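그리퍼 비교 평가 참가자 모집 공고

Divlow 로봇조작연구실은 양팔 로봇용 그리퍼의 조작 성능을 비교하기 위하여 다음과 같이 평가 참가자를 모집합니다. 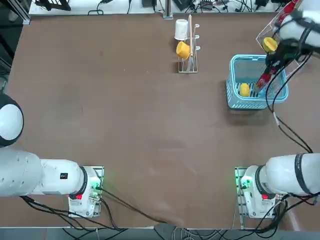
1. 모집 개요
모집 인원: 20명
평가 장소: Divlow 본관 148호
참가 자격: 만 19세 이상으로 양손 사용에 불편이 없는 분. 로봇 조작 경험은 요구하지 않습니다.

2. 평가 내용
참가자는 원격 조작 장치로 탁상에 고정된 두 대의 로봇 팔을 움직여 바구니에 물건을 옮겨 담고, 건조대에 컵을 거는 과제를 수행합니다. 비교 대상은 Rililley, Kartha, Goltitz 그리퍼 3종이며, 사용 순서는 참가자별로 달리 배정합니다. 전체 소요 시간은 휴식을 포함하여 약 300분입니다. 종료 후 조작감과 피로도에 관한 설문지를 작성합니다.

3. 신청 방법
연구실 누리집에서 신청서를 내려받아 작성한 후 전자우편으로 제출하시기 바랍니다.
접수 마감: 6월 27일(목) 18시
선정 결과는 개별 통보합니다.

4. 유의 사항
조작 기록과 작업대 영상은 그리퍼 비교 분석에만 사용하며, 참가자의 얼굴은 촬영하지 않습니다. 참가자는 평가 도중 언제든지 참여를 중단할 수 있습니다. 참가비는 평가 종료 후 본인 명의 계좌로 지급합니다.

Divlow 로봇조작연구실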